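Interviews mit den eigenen Eltern aufnehmen: so habe ich es gemacht

Lesezeit: 5 Minuten

Meine Mutter erzählt am besten, wenn sie dabei Kartoffeln schält. Das wusste ich eigentlich schon als Kind, aber als ich mir vorgenommen hatte, ihre Erinnerungen aufzunehmen, habe ich sie trotzdem erst mal feierlich aufs Sofa gesetzt, das Mikrofon vor die Nase gestellt und gesagt: So, Mama, dann erzähl mal. Es kam genau ein Satz, und der lautete: »Was soll ich denn da erzählen?«

Inzwischen habe ich 28 Aufnahmen mit ihr, dazu ein paar mit meinem Onkel, und weil mich immer wieder Leute fragen, wie das geht (und ob man dafür teure Technik braucht — nein!), schreibe ich es hier mal auf. Ich bin weder Journalistin noch Historikerin, ich habe das alles durch Ausprobieren gelernt.

Vorher: ein Gespräch ohne Gerät

Redet zuerst einmal über das Vorhaben selbst. Ich habe meine Mutter gefragt, worüber sie gern sprechen würde und worüber auf keinen Fall. Die zweite Frage fand sie viel interessanter, und die Liste hängt heute noch bei mir am Regal. Klärt auch gleich, wer die Aufnahmen später hören darf. Bei uns sind es die Kinder und Enkel, die Nachbarin ausdrücklich nicht.

Schreibt euch das Einverständnis ruhig auf, auch in der Familie. Zwei Zeilen mit Unterschrift genügen für den Hausgebrauch. Wer etwas davon veröffentlichen will, sollte mehr Mühe hineinstecken und auch an die Leute denken, über die geredet wird.

Die Technik, kurz

Mein Telefon und ein Ansteckmikrofon, mehr benutze ich nicht. Das Telefon kommt in den Flugmodus, sonst ruft garantiert meine Schwester an. Vor jeder Sitzung nehme ich eine halbe Minute zur Probe auf und höre sie mir mit Kopfhörern an, und zwar wirklich bis zum Schluss. Einmal habe ich das gelassen und hatte hinterher fast eine Stunde Strickjacke auf dem Band, wunderbar deutlich, dahinter ganz leise meine Mutter.

Worauf ich im Zimmer achte:

- Kühlschrank: Tür zu, anderes Zimmer oder Mikrofon weit weg davon
- Wanduhr abhängen (vorher fragen!)
- Tischdecke auflegen, das schluckt Tassengeklapper
- Fenster zu, auch wenn es warm ist
- Ladekabel in Reichweite

Am Anfang jeder Datei spreche ich Namen, Ort und Datum ein. Klingt albern, ist aber Gold wert, wenn man später vor einem Ordner voller »Neue Aufnahme« sitzt.

Fragen, auf die etwas kommt

»Wie war deine Kindheit?« ist eine furchtbare Frage. Darauf kann kein Mensch antworten. Fragt nach dem Weg zur Schule, nach dem Geruch im Treppenhaus, nach dem Bett, in dem jemand geschlafen hat, und mit wem er es teilen musste. Ich habe mir am Anfang 116 Fragen aufgeschrieben und davon vielleicht ein Viertel gestellt, der Rest hat sich von selbst ergeben oder passte einfach nicht.

Sehr gut funktioniert der Grundriss. Ich lege ein Blatt Papier hin und bitte darum, die alte Wohnung aufzuzeichnen. Bei meinem Onkel hat das eine Stunde gedauert, er ist bei der Speisekammer hängen geblieben und hat dort drin gedanklich jedes Glas umgedreht — ich saß nur daneben und habe genickt. Nicken ist überhaupt wichtig. Mein ewiges »Mhm« und »Ach was!« musste ich mir mühsam abgewöhnen, man hört es auf den ersten Aufnahmen ständig mitten in ihren Sätzen.

Und haltet Pausen aus. Ich zähle im Kopf langsam bis fünf, bevor ich etwas sage. Oft kommt bei vier das, worum es die ganze Zeit ging.

Fotos mit dazunehmen

Ein Album auf dem Schoß hilft fast immer. Sagt dabei laut, welches Bild ihr gerade anschaut, also »das mit dem Fahrrad, Seite drei, oben«, sonst hört ihr später nur »und der da, der war ja immer so«. Ich klebe kleine Zettel mit Nummern an die Seiten und nenne die Nummer. In unserer Familienkiste liegen 541 Abzüge, und die Hälfte davon hätte ich ohne diese Gespräche niemandem zuordnen können. Bitte nichts mit Kugelschreiber auf die Rückseite schreiben, ein weicher Bleistift reicht.

Wenn es schwer wird

Das wird es irgendwann. Meine Mutter fing einmal bei einem völlig harmlosen Thema (Schuhe!) an zu weinen. Ich habe gefragt, ob ich ausmachen soll, sie hat den Kopf geschüttelt, und wir haben weitergemacht. Ein anderes Mal wollte sie aufhören, da war dann eben Schluss, und wir haben Suppe gegessen. Länger als eine Stunde mache ich sowieso nicht mehr, danach wird sie müde und ich unaufmerksam.

Fragt auch nicht nach, um jemanden zu korrigieren. Ob der Umzug nun im März war oder doch erst im Sommer, kann man später in den Papieren nachsehen. Mein Onkel und meine Mutter erzählen denselben Geburtstag in zwei Fassungen, die überhaupt nicht zusammenpassen, und ich habe beide behalten.
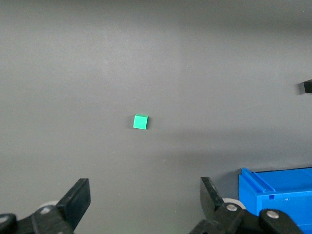

Roksolana Stelmakh hat mir dazu geschrieben: Bei uns ging es nur, als mein Bruder und ich zusammen gefragt haben. Allein mit mir ist Papa immer ausgewichen, aber sobald wir zu zweit waren, wollte er uns beide davon überzeugen, wie es wirklich war. Nur durcheinanderreden darf man nicht, das kann später kein Mensch abtippen.

Das mit den Geschwistern habe ich danach selbst versucht, meine Schwester war dabei, und es wurde eine unserer lustigsten Aufnahmen. Abtippen musste ich sie zum Glück nur zur Hälfte.

Hinterher: sichern, benennen, abtippen

Noch am selben Abend kopiere ich die Datei an zwei weitere Stellen, auf eine Festplatte bei mir und auf eine bei meiner Schwester. Die Namen sehen immer gleich aus: Jahr, Monat, Tag, dann die Person, dann zwei Stichwörter. Die Originaldatei wird nie bearbeitet, geschnitten wird nur in einer Kopie.

Abtippen dauert ewig, da will ich niemandem etwas vormachen. Ich schreibe nur die Stellen wörtlich ab, die ich unbedingt behalten will, und mache vom Rest ein Inhaltsverzeichnis mit Zeitangaben: Minute 12, die Tante mit dem Hut. Minute 31, warum es keine Gans gab. Dialektwörter lasse ich stehen und frage beim nächsten Mal nach, was sie bedeuten, womit man dann auch gleich einen schönen Einstieg für die nächste Sitzung hat.

Falls ihr gerade überlegt, wann ihr anfangen sollt: Nehmt das nächste Wochenende, an dem ihr sowieso hinfahrt, und bringt ein paar Kartoffeln mit.

Kontakt | © Justach | Nach oben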